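Intro to Automation, Unit 6 handout
Notes to go with the Friday visit to Surkel
Bring these back next week. Yes, with writing on them.

What the visit was for

You have now sat through five units in which robots do everything I say they do, mainly because I am the one drawing them. Surkel's open day was a chance to watch somebody else's claims get tested. The demonstration was a pick task in simulation: one arm, one table, a few things lying on it, and the instruction to pick up the small pale one.

If you were at the back by the coffee, you missed the approach, so read this part twice. The arm comes over the table with the gripper pointed down. Everything hard about the job is decided before the fingers close – where the tip goes, what angle it comes in at, and what else is lying nearby. A book takes up a good deal of tabletop, and a planner has to treat it as an obstacle whether or not it has any interest in math.
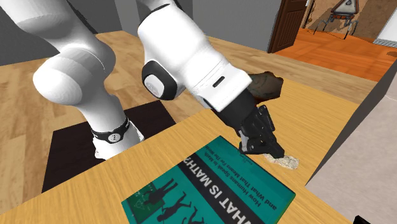

Nestor Saludo objected that a simulated rock can be as easy to hold as the programmer likes, and wanted to know why anyone should be impressed. Fair. The Surkel people took it well, having plainly heard it before lunch too. Their reply was that friction, mass and shape are all settings, and that they vary them between runs so the arm can't get by on one lucky combination. They do 1000 runs per batch. The batch they showed us had 94 failures, and I liked them better for putting that number on the slide.

Terms you will need

Approach pose: where the gripper is, and how it is turned, just before it moves in.
Grasp: contact good enough to lift with. Touching doesn't count. Several of you wrote "touching" last time.
Clearance: the space left between the arm and everything you would like it not to hit.
Camera view: what the robot has to work from. From near the gripper, the fingers fill a lot of it and a book cover can look like a wall.

On irregular objects

A cube offers you flat, parallel sides and asks very little. A lump has no such manners. Two fingers on a jagged shape may meet it at only a few points, and a grasp that looks fine from one side can be poor from the other. Keep this in mind for question 3.

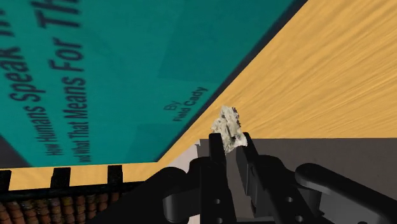 Thanasis Papadakis
Course instructor, Intro to Automation

For next week

1. Work out the success rate for the batch we were shown. Show the subtraction, however beneath you it feels.
2. Name two settings you would vary between runs, and say what each would tell you.
3. Sketch a lump and mark two places you would put the fingers. Then mark two you wouldn't.
4. Answer Nestor in half a page. Nestor, answer yourself.

The Bindora reading is still due. It is still nearly 40 pages long.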